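I have papered one bedroom and one hallway in our house in Hillby this summer, and I made most of the mistakes in the hallway. I write them down here in case you also plan to use a pattern with plants. Thread.

First thing I did not know: the "repeat". It is the height after which the pattern begins again. On a plain paper you don't care. On a leaf pattern it decides how many rolls you must buy.

My hallway paper is called Mandora and it has a big repeat. I calculated the rolls from the wall area only, as I would for paint. So I was short, and had to order again in August.

Second order = different batch number. The green was a little more yellow. My husband does not see it. I see it every morning when I look for my keys.

Please write the batch number on the wall behind the first strip, with a pencil. Also keep one label. I kept zero labels.

The second thing is the kind of match. "Straight match" means the leaf continues at the same height on the next strip. "Half drop" means it moves down by half of the repeat. I read "half drop" as a type of discount.

Now the bedroom. I wanted something with thin stems and a light background, so the small room does not become a jungle. I looked at many prints for weeks. 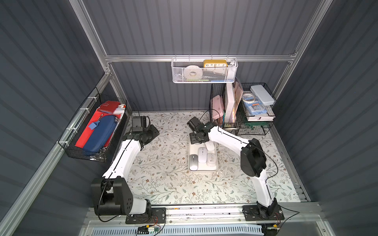
Grey-green vines with small brown flowers on cream. I like how quiet the colours are.

What I learned from looking: a pattern with a clear direction (all stems going up) makes you notice when the wall is not straight. Our walls are not straight. A pattern that wanders is more kind to an old house.

Also the background colour matters more than the flowers. In the shop I looked only at the flowers. On the wall, from the bed, I see mostly the background.

I ordered 4 samples from Strand and taped them beside the window. Look at them in the evening too, with the lamp on. Two of them became quite pink, and I had loved both.
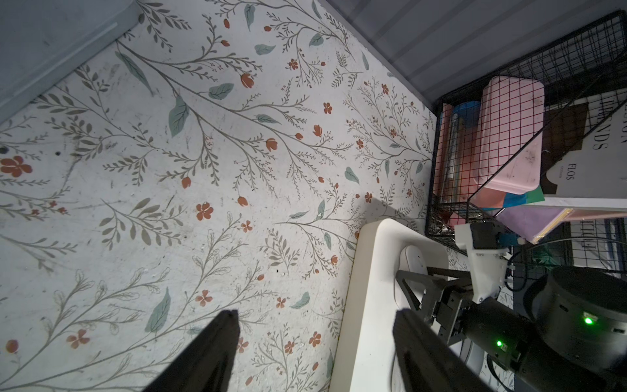 Sage leaves and rust-orange flowers on white. The orange is what I tried to find in a paper.

In the end I chose one called Zima. It has the same sort of orange, only smaller and paler. The bedroom cost 385 in total with paste and a new brush. The hallway cost 823, and now you know why.

Some people asked me about the corners. Never bend a full strip around an inside corner. Cut it so a little goes around, then start the next strip with a fresh vertical line. You will lose a bit of a leaf. It is fine.

And begin in a place where your eye does not go. I began beside the door, and the last seam came exactly above the mirror, where half a flower meets half of another flower.

Next is the small toilet under the stairs. I think I will paint it.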